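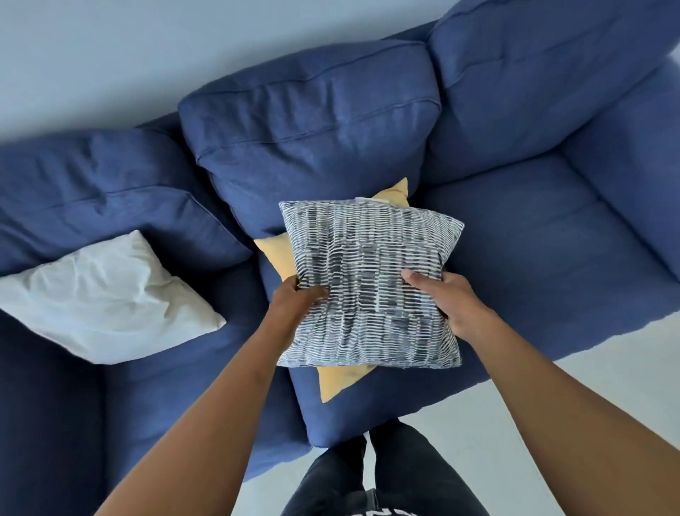
cell_operations wrote:
We would ask that the Eketti results be read with some caution. Our group evaluated the same two-finger gripper on cushions and bed pillows in July, and the grip force setting mattered far more than the choice of fingertip. If the force was left at the factory value in your comparison, the two grippers were not tested on equal terms.

softgoods_eval (thread starter) wrote:
Thank you for raising this. The force was not left at the factory value. Each gripper was tuned on the patterned pillow before any scored trials, and the setting was then held fixed for the remaining items. We accept that a single setting across all items may favor one design over the other, and the write-up will say so.

For members joining the thread at this point, the comparison covers the Eketti two-finger gripper and the Gondal wide-pad gripper, both mounted on a pair of Vutlow arms under the same controller. The task is to lift a throw pillow from a sofa with both arms, hold it level over the seat, and set it down against or on top of another pillow. The reference for each motion is a person doing the same task with two hands. We completed nearly 300 scored trials before the Dec 10, 2024 review.

The main findings so far are as follows. The Eketti gripper picks up a pillow by the corner or the side seam without much trouble, and it is the better of the two when pillows overlap. The Gondal gripper needs a clear approach on both sides, but once it has closed, the pillow stays where it was taken. Releases are cleaner with the Eketti. The Gondal pads tend to drag the cover a short distance as they open, which leaves the pillow turned from its target angle.

marrowfield wrote:
Could you state how a placement is scored? In our experience, disagreements about grippers on soft items are usually disagreements about scoring.

softgoods_eval wrote:
A placement passes if the pillow remains on the intended seat cushion and its top edge is within the allowed angle of the target. Creasing of the cover is recorded but does not count against the trial. The angle is read from the overhead camera after both arms have withdrawn.

The plain off-white pillow has been the most difficult item for both grippers. Its cover creases heavily under any side grip, and the Darkmont depth camera returns a weak surface estimate on pale, unpatterned fabric.
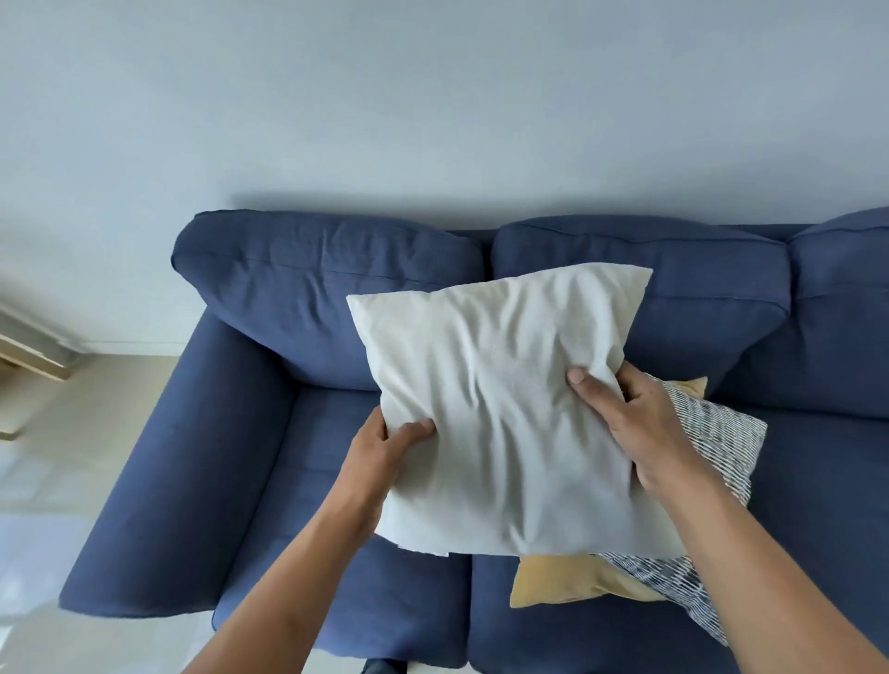

The patterned pillow gives the camera a great deal more to work with, and grasp points on it are stable from one trial to the next. We therefore intend to report the off-white item separately, so that a perception failure is not charged to a gripper.

cell_operations wrote:
We do not agree with that last step. A gripper that tolerates a poor grasp point is a better gripper for household use, and the wide pads exist for exactly that purpose. Reporting the pale item separately removes the condition in which the Gondal design has its advantage. We would keep it in the main table and add a second table in which the grasp points are entered by hand.

palletline_west wrote:
I support the proposal for two tables. Our department found the same weakness with the Darkmont unit on white linens. Moving the camera closer helped at the center of the item and made the edges worse.

softgoods_eval wrote:
The two-table format is reasonable and will be adopted. Hand-entered grasp points are available for part of the set, and the rest can be added before the next report.

marrowfield wrote:
A separate question concerns the reference motion. When a person carries a pillow across a sofa, one hand is often beneath it or well around the far edge. Neither gripper can do this. Is it appropriate to compare the arm paths with the hand paths at all?

softgoods_eval wrote:
The comparison is limited to the path of the pillow. We do not score the position of the fingers, the wrist, or the forearm. For the carry portion of the task this has worked acceptably, and the Vutlow controller follows the pillow path closely at 2 of the speeds we tested.

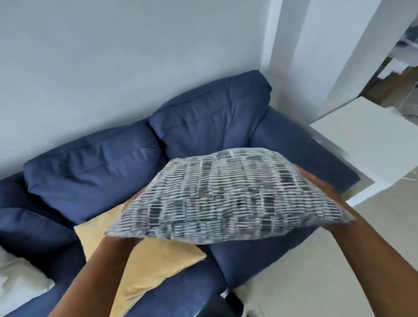
At the higher speeds the two arms fall slightly out of step, and the pillow twists between them. The wide pads resist the twist. The two-finger gripper allows the pillow to pivot at each corner, and 7 of the dropped items in our log were lost in that way. We have asked Vutlow whether the synchronization interval can be shortened and will post the answer when it is received.

cell_operations wrote:
Before changing the interval, please confirm that both arms are running the same firmware. We lost a good deal of time to a mismatch that produced the symptom you describe — a slow twist that increased over the length of the carry. The controller gave no warning.

softgoods_eval wrote:
Both arms report the same version on the status page. We will check it at the joint modules as well.

palletline_west wrote:
Has pad wear been considered? The Gondal supplier sent us replacement pads at 1000 cycles, but ours had begun to polish well before that, and grip on smooth cotton covers was noticeably poorer.

softgoods_eval wrote:
Pad wear has not been measured. The pads were new at the start of the trials and have not been changed. We will photograph them alongside an unused set and add a friction check on each cover fabric, beginning with the off-white and the mustard-yellow items. Members who hold wear data for either gripper are invited to post it in this thread, with the cover material stated.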